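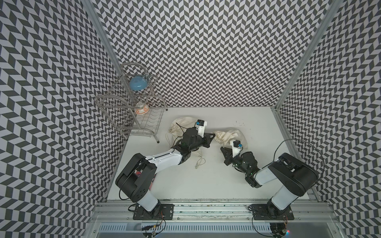

How to wash and re-string cotton drawstring bags

Cloth drawstring bags breed. You buy one for onions, a pair of shoes arrives in another, and by December there is a drawer that won't shut. Most of them are perfectly good and slightly grubby, and most have a cord that has escaped at one end and vanished at the other.

You will need

A bowl that holds a couple of litres
Mild soap, the unexciting sort
A safety pin
A dish rack or airer
Replacement cord, if yours has gone for good

Getting them clean

Turn each bag inside out over the sink and shake it. Onion skin gets everywhere, so don't do this on the carpet, as I did.

Pull the cord out completely before washing. It feels like a step backwards, but a cord left in will knot itself round the other bags and you'll spend the evening with a fork trying to get them apart.

Soak the bags in lukewarm soapy water for 26 minutes. I arrived at that figure by forgetting about them, and have stuck to it. Rinse twice, squeeze, and don't wring unless you enjoy ironing. Plain cotton will shrink a little whatever you do, so if a bag only just fits its contents, wash it cold.

Pull the seams straight while the cloth is still damp and hang the bags over the top of the rack. Turn them once.

Putting the cord back

For a bag with a single cord, measure round the opening, double it and add a hand's width. My bread bags take 710 mm. The shoe bags take 800, and I cut the first one to 710 as well, so one pair of shoes now has a bag that opens halfway.

Push the safety pin through one end of the cord, close it, and feed it into the channel. Bunch the cloth up over the pin, hold the pin still, pull the cloth back along the cord. Repeat until it comes out or you lose your temper. Keep hold of the tail end throughout.

Knot the two ends together, then open and close the bag a few times to even out the gathers. If the cord frays, a dab of clear glue on the tips will hold it.

Fold flat and store in the drawer, which may now shut.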